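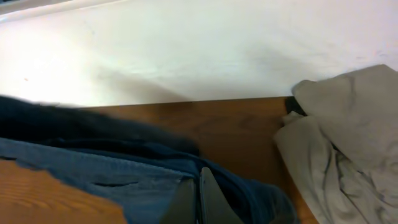
The second reviewer, writing from Clolivside, asked why the pauses had been left in. The trials showed a gripper coming down on cloth and stopping there for up to 10 seconds before it closed, and the reviewer held that no competent laboratory would let a machine learn to do nothing. The remark was courteous in form. It was entered in the file at Drodcombe and assigned to the section that had written the paper.

The section met in August to prepare its response. The head of section observed that the objection was a fair one and that the usual remedy was known: the idle portions of each demonstration could be removed, the model trained again, and the two results set side by side. The paper had 122 demonstrations behind it, all recorded by people guiding the arm by hand controls through the handling of worn clothes. Removing the pauses would take an afternoon. Training would take the rest of the week.

The junior research officer was directed to carry out the work. She wrote a short program which cut every stretch in which the gripper did not move, and she checked its output against the wrist recordings before releasing it for training. The new set was shorter by a third. It played quickly and looked well. In the old recordings the fingers came to rest among the folds and stayed there; in the new ones they arrived and took hold at once.

The machine trained on the shorter set was faster in every part of the task, and it failed. It closed on a single layer where two were needed, or on two where one was needed, and it drew sleeves inside out. On denim it did worst of all. The research officer repeated the trials with the garments changed, and again with the table moved against another wall, and the result held.

Her draft response to the reviewer stated this in one paragraph. The head of section returned it with a question in the margin: what was in the pauses?

She had no answer to give, and so she went through the recordings by operator. There had been 5. The recordings of 4 of them contained short pauses of uneven length, such as anyone makes when tired or uncertain, and taking these out changed little. Nearly all of the effect came from the remaining one. That operator had been engaged through Rungrueang, the staffing firm, for a single season, and appeared in the records by number only. Before every grasp this operator had lowered the fingers until they touched the cloth, waited, and let the cloth settle. The weight of the garment then drew the folds into place around the fingers. When the grip closed, it closed on cloth that had finished moving.

None of the instructions issued to operators mentioned this. The research officer read them again to be certain. They asked for smooth and continuous motion and stated that demonstrations with excessive delay might be rejected. She then found, in a folder kept by the former project manager, a list of demonstrations marked for rejection on those grounds. Every one of them belonged to the same operator. The list had never been acted upon, and the folder gave no reason.

She wrote to Rungrueang and asked whether the operator could be reached. The firm replied that the contract had ended and that it could forward a letter. It was able to add, from the application form, that the person had worked before in the pressing room of the Bronico laundry, which had since closed.

The letter she sent was approved by the head of section and ran to half a page. It set out the finding in plain terms, asked whether the operator wished to be named in the revised paper, and enclosed a copy of the figure comparing the two sets of trials. The section waited until the journal's deadline, and then obtained a short extension, and waited until that had passed as well.

The revised paper kept the pauses. A new section of the method, entitled Settling, described the practice and credited it to an operator whose name the authors did not have. The reviewer at Clolivside accepted the revision and asked only that the word be defined at first use – a request the section was glad to meet.

A reply to the letter reached Drodcombe in the spring, after the paper had appeared. It was brief and written in pencil. The operator thanked the section for its interest and had no wish to be named. On the matter of the waiting, the letter said that the work had always been done that way in the pressing room, and that the figure was hard to read, and asked whether the machine had been shown yet how to do collars.

The research officer filed the letter with the recordings. The following morning she requested a box of shirts.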